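Wallpaper, winter and my great-aunt's soup

I spent most of this month picking wallpaper for the back hall in Gernville, and oh, I loved every minute (even the paste!).
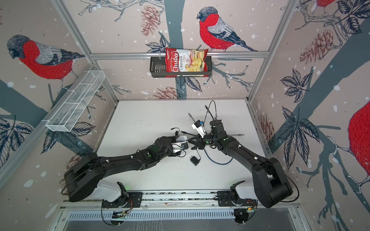 The soup

Efua Dankwa asked for my great-aunt's barley soup again, so I made a pot big enough for 11 people and we ate it for days, with rye bread and far too much butter.

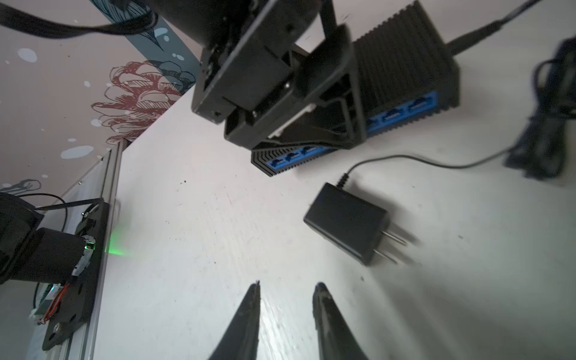
A network switch on a white tabletop.

Marcela Polák says it wants more marjoram. She may be right, but I'm stubborn, and so was my aunt.

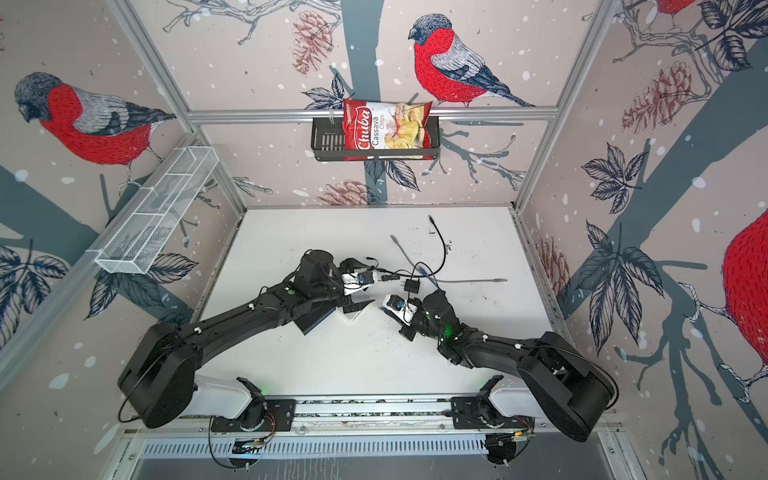 Spring plans

I've got my eye on 2 plum trees for the side yard, if the ground ever softens. 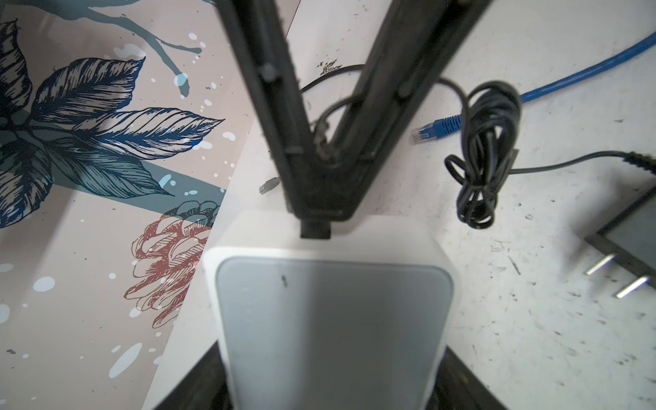 Until then I'll be at the kitchen table with the seed catalogs, changing my mind about beans.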